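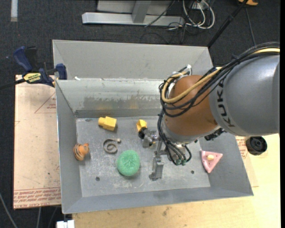 Besuch bei Trovach, Oktober, Notizen vom Rückweg

Kurz vor acht am Tor, Nebel, Parkplatz schon voll. Tag der offenen Tür heißt bei Trovach: Anmeldung am Container, Schuhkappen über die Turnschuhe, Warnweste, los. Unsere Gruppe war die erste des Tages. Geführt hat Wendell Lindqvist, seit Jahren im Haus, redet schnell, geht noch schneller. Ich hab mitgeschrieben, so gut es im Gehen ging.

Trovach macht Blech. Kisten, Wannen, Schütten, Einsätze für Werkbänke, alles, wo man Teile reinwirft und wieder rausholt. Klingt langweilig, ist es nicht. Ich bin eigentlich wegen der Sortierkisten hin, weil wir in der Werkstatt gerade umräumen und ich die ewigen Plastikboxen satt habe. Die brechen im Winter am Rand aus. Immer.

Erste Station: Zuschnitt. Laut. Gehörschutz lag in einem Eimer am Eingang, reichte nicht für alle, die Hinteren haben sich die Finger in die Ohren gesteckt. Tafeln kommen von der Palette, werden gelegt, geschnitten, gestapelt. Verschnitt geht in einen Rollwagen und von dort zum Schrotthändler. Viel mehr war nicht zu verstehen. Lindqvist hat mit den Händen erklärt.

Zweite Station: Kanten und Fügen. Hier wirds interessant. Die offenen Wannen haben schräg nach außen laufende Seiten, und das macht man wegen der Hand. Man kommt flacher rein und schabt sich den Handrücken nicht auf. Außerdem rutschen kleine Teile von selbst zur Mitte, zumindest wenn die Wand glatt ist. Die Ränder sind dünn, da hab ich nachgefragt: umgeschlagen oder roh? Je nach Bestellung. Roh wird entgratet, umgeschlagen kostet extra. Für eine Werkstatt mit Lehrlingen würd ich umgeschlagen nehmen, keine Diskussion.

Dann eine Weile Stau vor der Tür zur Lackiererei, weil die Gruppe vor uns (die aus dem Lieferantenkreis, Sonderführung) nicht fertig wurde. Lackiererei selbst nur durch die Scheibe. Schade.

Dritte Station, für mich die beste: Probenraum. Teppichboden, plötzlich leise, man hört sich wieder. Da stehen die Sachen, die schon gebraucht wurden. Nicht die schönen aus dem Katalog. Die graue Wanne auf der hellen Holzplatte sieht entsprechend aus, Boden matt und verkratzt, weißliche Flecken drauf, hinten an der Innenwand ein breites dunkleres Band, wo das Blech richtig abgeschubbert ist. Genau sowas will ich sehen, bevor ich bestelle. Dass eine neue Kiste gut aussieht, weiß ich selber.

In der Wanne gelbe Klötze, so Spielzeugart, einer mit einem schmaleren Zapfen dran. Unhandliche Form, die liegen nie so, wie man sie braucht. Bei uns wären das Rohrschellen und Winkel, gleiches Problem. Was kantig ist und einen Vorsprung hat, verkantet gern an der Wand.

Hab gefragt, was die Kratzer auf Dauer machen. Antwort von Lindqvist: optisch viel, sonst wenig, solange kein Wasser drin steht. Und Rost? Kommt zuerst an der Ecke, nie in der Fläche. Also Ecken ab und zu auswischen, bisschen Öl auf den Lappen. Für Feuchträume haben sie eine andere Ausführung, die war aber nicht da.

Anderes Thema, das mich beschäftigt hat: Lärm. Blech ist laut, wenn man Schrauben reinschüttet. Die Holzplatte drunter nimmt ein bisschen was weg, Stahltisch wäre die Hölle. Es gibt Einlegematten, Peng heißt die Serie. Ja, wirklich. Eine Matte lag zum Anfassen aus, fest, etwas klebrig, roch stark nach Gummi. Mitgenommen hab ich das Datenblatt, die Matte durfte ich nicht.

Grössen gibts vier in der Standardreihe, die zweitgrößte heißt Fletus 84 und ist die, die auf unsere Werkbank passen müsste – muss ich daheim noch messen, die Bank steht ja schräg zum Fenster. Stapelbar sind sie durch die schrägen Wände sowieso, aber nur leer. Voll stapeln geht nicht, dafür braucht man den Aufsatzrahmen. Rahmen extra. Alles extra.

Lieferzeit drei Wochen, bei Sondermaß länger. Preise wollte am Probentisch keiner sagen, dafür muss man ins Büro, und im Büro war Schlange. Hab die Karte eingesteckt und ruf an.

Danach Kantine. Erbsensuppe mit oder ohne Wurst, zwei Bierbänke draußen in der Sonne, da war der Nebel endlich weg. Suppe gut, Brot trocken. Am Nebentisch Leute aus Prarnolden, die fahren jedes Jahr her und kaufen hinten am Tor B-Ware ab. Guter Tip: Kisten mit Lackfehler oder kleiner Delle, deutlich billiger, aber bis Mittag sind die großen weg. Ich also mit halb vollem Teller rüber. Große waren weg. Hab zwei kleine genommen, eine mit Delle am vorderen Rand, die klopf ich selber raus.

Praktisches für alle, die nächstes Jahr hinwollen:
Anfahrt von Prarnolden über die Umgehung, die Ortsdurchfahrt war gesperrt.
Früh kommen. Die erste Führung ist klein, danach wirds eng.
Eigenen Gehörschutz mitbringen.
Feste Schuhe, die Kappen rutschen.
Am Tor nur Barzahlung.
Zollstock einstecken! Ich hatte keinen und hab mit der Handspanne gemessen.

Nachtrag vom Abend: Bank gemessen. Fletus 84 passt, aber nur quer, und der Schraubstock muss ein Stück nach links. Die beiden kleinen stehen schon im Regal, in der mit der Delle sind jetzt die Dübel. Wegen der Matten ruf ich morgen früh bei Trovach an.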